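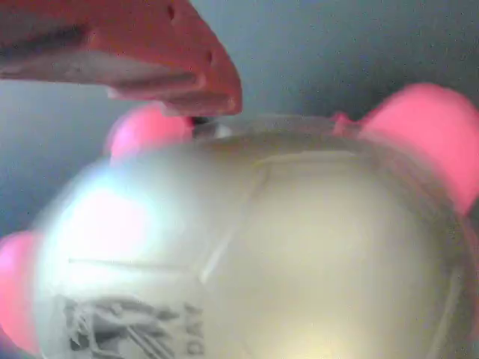
Glossy silver plastic with a seam: how to clean without hazing it?
Asked by furkgate_loft in Cleaning and Repair
Viewed 3,620 times

I have a rounded silver-white plastic toy, domed body, with glossy pink knobs fixed round the outside. The silver is a coating and not the colour of the plastic. I can tell because there is a worn patch underneath where it shows milky white.

Two problems.

1. Grime has settled in the seam that runs down the body. A damp cloth goes straight over the top of it.

2. One side has turned slightly cream. I can't tell whether this is yellowing of the plastic, yellowing of a lacquer over the silver, or just old furniture polish. The previous owner kept it on a windowsill.

Tried so far: warm water, then warm water with washing-up liquid. The cloth came away grey the first time and clean after that. No change in the cream side. I have a bottle of Ditis plastic restorer in the cupboard but the label only mentions garden chairs and window frames.

I don't want to take it apart unless there is no other way. There are 2 screws in the base and I suspect clips as well.

Edit: no batteries in it, compartment is clean.

3 answers

Answer by Fiifi Ackah (reputation 1,130)
Accepted

Leave the restorer in the cupboard. Most products of that type either contain a solvent or leave silicone behind. Solvent will lift a silver coating, and silicone will stop you finding out what the cream colour is.

Seam first. Use a wooden cocktail stick with the point cut off at an angle, wrapped in one layer of damp cotton. Draw it along the seam in one direction and change the cotton each pass. Do not use a pin or a blade. The coating is thinnest on the edges of a seam and that is where it will chip. If the dirt is greasy, put one drop of washing-up liquid in a cup of water and use that on the cotton. Keep the amount of water small, or it will run inside the shell and dry there with the dirt in it.

For the cream side, test an area the size of a fingernail, low down. Start with a cotton bud and plain white vinegar diluted 1 to 4 with water, ten seconds, wipe off with clean water. If the bud is yellow or brown, you have a surface film (polish, smoke, kitchen grease) and can carry on in small areas. If it is silver or grey and glittery, stop, the coating is coming off. If it is clean, the colour is in the lacquer or under it and no cleaning will shift it.

Before any of that, turn it under a window. Glossy silver picks up the colour of whatever is next to it, walls and lampshades included. I spent an evening on a "yellow" chrome-look lid that was reflecting a pine shelf.

Pink parts: cloth and soapy water only. Dyed plastic can go dull with repeated rubbing, so dab it dry.

Comments

furkgate_loft: Bud came away pale brown. Seam is done, took four cocktail sticks. Will do the rest on Thursday.

Fiifi Ackah: Then it is a film. Rinse each section before you start the next – vinegar left to dry leaves its own marks.

furkgate_loft: Noted. Small strip near the seam is still cream after three goes so it may be both.

Answer by antwi_b

toothpaste. works on headlights

Comments

Fiifi Ackah: Toothpaste is an abrasive. Headlights are solid clear plastic and can lose a layer. A silver coating can't.

antwi_b: fair enough, worked on my headlights

Answer by Amness Road Mender

Agree with the first answer on cleaning. Adding this for anyone who does need to open one.

Take the screws out and keep them in order, as they are often different lengths. Then look for clips along the seam. Start at the base and press the shell inwards beside the seam with your thumbs, working upwards. If you must lever, use a plastic guitar pick. Anything metal will mark the edge.

Knobs on this sort of toy may be pushed in from outside or held from the inside by a washer. Don't pull on one to find out. Open the body and look at the back of it first.

Wash the bare shell halves in lukewarm water, under 40 degrees, and stand them on edge on a towel overnight. Refit the screws by hand. Turn each one backwards until it drops into the old thread, then tighten.

I would not use bleach or peroxide on the silver. Peroxide is for plain white or grey plastic with no coating.

Comments

furkgate_loft: Thanks. Not opening it for now.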